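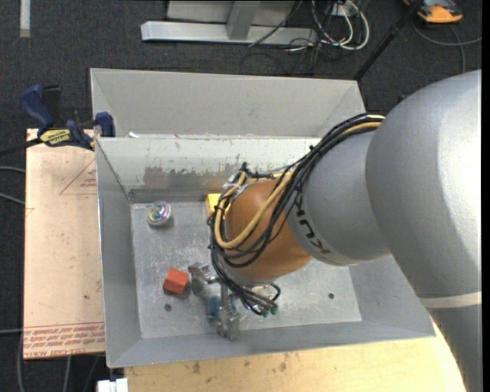

Sheet-metal bin

A sheet-metal bin is an open container folded or welded from flat steel (sometimes aluminum), used for holding loose parts, scrap, hardware, toys, feed, or whatever else needs a home with walls around it. I've been keeping this entry going for the Kumley workshop pages since I took it over from Fabrice Le Goff, and I'll admit I have feelings about bins. Corrections are welcome, especially on the finishes section, where I'm weakest.

Names

People call them parts bins, tote pans, tubs, hoppers and stock boxes, and the words overlap a lot. A tote pan usually has handles and gets carried. A hopper normally empties from the bottom or tips. If it sits still and you reach in from the top, I call it a bin and move on. Clotilde Bouvier, who wrote the Flutton shop glossary, uses "tray" for anything shallower than a hand is long, and I've borrowed that rule here.

Shape

The plainest kind is a box with straight walls. It's easy to fold and it packs neatly on a shelf, but small things settle into the corners and you end up scraping at them with your fingernails. Sloping walls help with that! Parts slide back toward the middle, and your knuckles have a bit more room when you go in after the last washer. You pay for it in floor area: a sloped bin takes up more bench at the rim than it gives you at the bottom.

The rim matters more than most folks expect. A raw edge will cut you, so the top is generally folded over (a hem), rolled around a wire, or at least ground smooth. On a deep bin the hem also keeps the long walls from bowing out under a load.

Making one

The usual way is to cut a flat blank, notch the corners, fold up the four sides and close the seams with spot welds, rivets or a running bead. Trinh Khổng showed me how to lay out sloped sides with nothing but a square and a scriber, and my first try came out so lopsided that I still keep pens in it. The trick is in the corner notches — they have to open out at an angle that matches the lean of the walls, and if you're off by even a little, the last seam won't meet.

Finish and wear

Bins come painted, powder coated, galvanized or bare. Gray paint is the old standby. It hides dust and makes bright-colored parts easy to pick out against the floor of the bin, which is handy when you're sorting blocks or plastic caps by color.

Wear shows up in predictable spots. The floor gets fine scratches and cloudy, rubbed-looking patches. The rim chips where things get knocked against it, and walls pick up scuffs that can turn brownish. None of that hurts the bin much. Rust along a seam is another matter, and I'd sand that back and touch it up before November damp gets into it.

Noise

Metal bins are loud. Dropping a handful of bolts into an empty one will stop a conversation across the shop. A rubber mat on the floor of the bin takes the edge off, though it collects grit underneath and has to come out for cleaning. Apolline Guillot swears by old carpet. I've tried it, and picking screws out of the pile took me most of an afternoon.

Sizes

There's no single standard that I know of. The Tagle bins on our back wall are 600 millimeters long, and our smallest Astel bin holds 13 pounds of mixed hardware before the handle starts to bend.

See also: tote pan, parts tray, hemmed edge, spot weld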